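About Kwofie

Kwofie operates DNS, domain registration and mail routing for small and mid-sized websites.
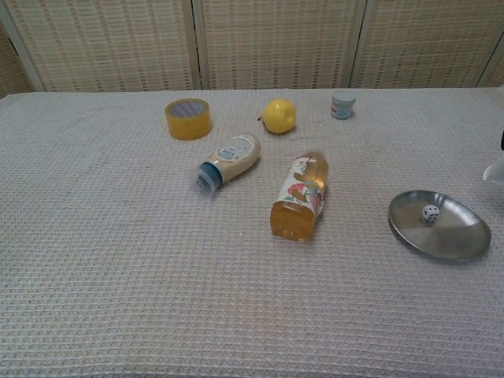
The company was started by Veronica Chiriac and Barış Yaman, who had previously run the name servers for a regional access provider. It does not sell web hosting. Customers keep their sites with whichever host they prefer and point the domain to us. Most accounts hold between 2 and 30 domains. The largest holds 700.

What we run

Authoritative DNS is served from Prerko, our own name server platform. It supports the common record types, including CAA, TLSA and SRV, and signs zones with DNSSEC by default. Zone changes are made in the control panel, over the API, or by uploading a zone file. Each change is stored as a numbered revision and can be rolled back.

Mail routing is handled by Kutura. It accepts mail for a domain, applies the forwarding rules and passes messages to the destination server. It does not store mailboxes. If the destination is unreachable, messages are queued and retried. Each domain may have up to 100 forwarding addresses on the standard plan.

Registrations and transfers are processed from our office in Madholm. Transfer codes are available in the panel at any time and no fee is charged for moving a domain away.

How we work

Support is answered by the same people who maintain the servers. Tickets are read in the order received, except for outages and suspected account takeovers, which go to the front of the queue. We do not offer phone support. Requests to change the registered owner of a domain must be confirmed from both the old and the new contact address.

Planned maintenance is announced on the status page and starts at 2 a.m. Madholm time. Name servers are updated one site at a time and zones continue to resolve during the work.

Barış is responsible for the DNS platform and the network. Veronica is responsible for mail, billing and registry contracts. Abuse reports should be sent through the abuse form, with full message headers where mail is involved.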